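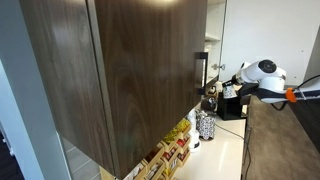 The Mustard Problem

December

By the Food Editor

Everybody's refrigerator door tells the same story, and the story is mustard. There's the yellow squeeze bottle with the crust on its nozzle. There's a jar of something grainy that came in a gift basket. There's a Dijon, and then another Dijon, bought by a person who was standing in a grocery aisle and could not remember the first Dijon. I have been that person. I expect to be that person again by spring.

I grew up in a one-mustard house. It was yellow, it went on hot dogs, and if company came it went into a small dish so the company wouldn't have to look at the bottle. My parents regarded brown mustard the way they regarded foreign films, as something other people enjoyed and were probably sincere about. Then I moved out, tasted a real hot English mustard on a ham sandwich, and spent a minute holding on to the counter. I've been buying the stuff ever since.

The part I love is how little there is to it. Mustard seeds are nearly polite when they're whole. You can chew one and get a faint, nutty bitterness, nothing you'd write home about. Crush it, add cold water, and the heat shows up out of nowhere. Water sets off the reaction, acid slows it down, and time lets it fade, so every mustard on the shelf is really an argument about when to pour in the vinegar. Pour it early and you get something mild. Wait a few minutes and you get something that goes straight up your nose and rearranges the furniture.

Which brings me to Ureswood, a town 23 miles from my house with one traffic light and a surprising grip on the regional mustard trade. Emach has been grinding there since before I could drive. Its plain brown comes in a 310-gram jar with a label that looks like it was designed for motor oil, and I have never served it to anyone who didn't turn the jar around to see what it was. It tastes of seed first and vinegar second. It's also thick enough to hold a knife upright, a test I performed once, at a dinner party, to less applause than I'd hoped.

Prinidus, across the road, takes the modern view. Prinidus makes a fig mustard, a maple mustard, a mustard with stout in it and, in the fall, a cranberry one that I can only describe as jam with a grudge. I wanted to hate all of them. The stout one is terrific with sausages, and I've bought it more often than I'd like the people at Emach to know. The fig one I would leave where it is, unless you have a very large wheel of cheese and nothing to say to it.

The two shops close at 4 p.m., both of them, and I've never gotten a good explanation. I have arrived at ten past four and stood in the road looking from one dark window to the other like a dog at a divorce.

You don't need to drive anywhere, of course. Homemade mustard is the easiest impressive thing in cooking. Put equal parts brown and yellow seeds in a bowl, cover them with vinegar and a splash of water, and leave them overnight. By morning they'll have drunk most of it. Blend with salt and a spoonful of honey until it's as smooth as your patience allows, then put it in a jar and walk away for two days. Do not taste it right after blending. Well, taste it, everyone does — it will be bitter and furious, and you'll think you ruined it. Give it the two days. The bitterness backs off, the heat settles in, and you get to be unbearable about it at lunch. 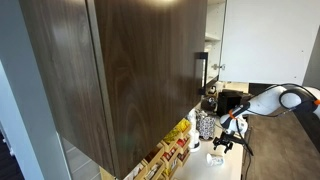
Dry mustard powder is the member of the family that gets forgotten, and it's the one I'd keep if I had to give up the rest. A little in a cheese sauce makes the cheese taste more like itself. A little in a vinaigrette helps the oil and vinegar stay on speaking terms. It wants to be cool, dark and dry, so a shut cupboard suits it better than a sunny windowsill or the rack over the stove. An upper cabinet with a solid door, like the dark wood-grain one with the black bar handle, will do nicely. A cabinet left standing open, like its white neighbor, lets the light in on whatever you've stashed there, and powder that sits in the light goes dull and dusty. Sniff yours. If it smells like the inside of a cardboard box, you are seasoning your food with cardboard box.

Prepared mustard is tougher. The acid keeps it safe for a long time, though the heat leaks away a little each week, and a jar opened last summer will have mellowed into something closer to a rumor of mustard. That's no reason to throw it out. Stir it into potato salad. Rub it all over a pork shoulder before the spices go on, where it will act as glue and ask for no credit. Whisk it with brown sugar and brush it on carrots for the last stretch in the oven.

Just be careful about cooking the good stuff too long. High heat knocks the punch right out, so a mustard you paid real money for should go into the pan at the end, off the burner, with the lid of the jar still in your hand. I learned this by simmering most of a jar of Emach into a cream sauce for an hour and producing a sauce that tasted strongly of cream.

As for the holiday table, my advice is to put out two mustards, one hot and one sweet, and hide the others. More than that and people start conducting tastings, and the ham gets cold. I'm also told that Jansen, the deli on Ureswood's one commercial block, will be selling a horseradish mustard out of a crock through the end of the month, bring your own jar. I have plenty of jars. I'd have to finish what's in them first, and that isn't going well.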